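I Gave the Two-Minute Sink Method a Fair Go

I have never trusted a cleaning method with a name. A friend sent me the Pernmont routine in October, swearing it had changed her evenings, and my first thought was that her evenings must have been pretty grim to begin with. The claim is that you wash each thing as you finish with it, two minutes at a time, and there is never a pile. My gran did that and called it washing up.

Still, I said I'd try it, so I started with the cups.

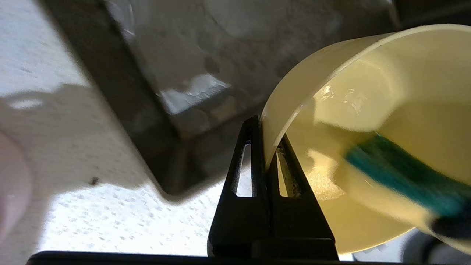 Wenche Sundqvist
Writes this blog, does most of the dishes

A yellow cup ought to be the easy bit. The book (80 pages, of which I'd keep 2) says to wipe the inside in one turn and move on. Fine if you drink water. I drink strong tea and leave the last inch, and one turn does nothing to that. I went round four or five times and then gave up on the timer.

I'm also told to wash under a running tap. I don't see why. A bowl of hot water does the same job, and I pay for what goes down the plughole. The book has a paragraph on how people scrubbed pots with sand in 1817, presumably so that we feel grateful.

Then there's the rule about keeping the sink area clear of food. Mine had something yellow and something red sitting by the tap, and there they stayed. They need rinsing before supper, and the sink is where I rinse things.
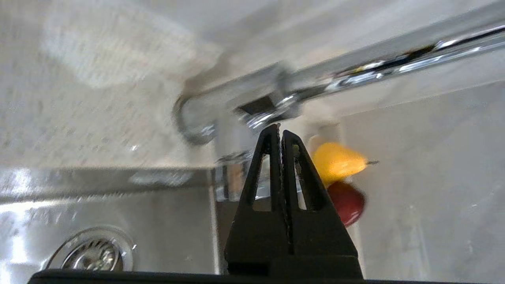 The bowls

Plastic or china, the advice is the same: line them up on the worktop, largest first. My bowls are much of a size, so that was that rule done with. I put the teal one and the pink one side by side, next to the hob, and waited to feel organised.

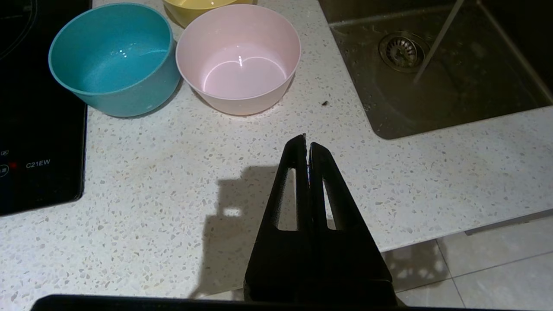 I felt much as I had before. My own view is that bowls want to be stacked and put in a cupboard, and any system that has them standing out on the worktop is making work for later. You only have to move them again when you wipe down. I did like seeing the colours out, I'll admit that much.

As for wiping down, I'm told a speckled top hides crumbs. It does, and I don't count that as a point in its favour. I find them with my sleeve.

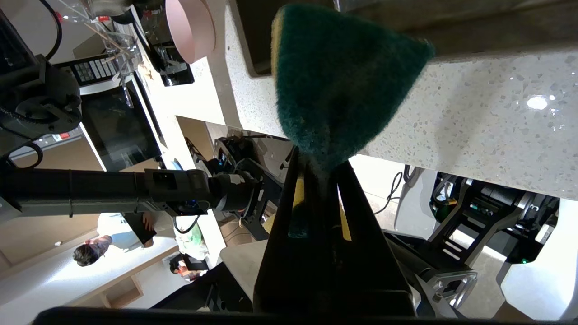

Sponges, and what I'm keeping

Green on one side, yellow on the other, same as ever. The Pernmont people would like me to buy a special cloth instead. I've had special cloths. They smell by the end of the week, like everything else that lives near a sink, and a sponge costs less to throw out.

What I'm keeping is the bit about doing the cups straight after breakfast. The rest can go back to my friend, along with her book.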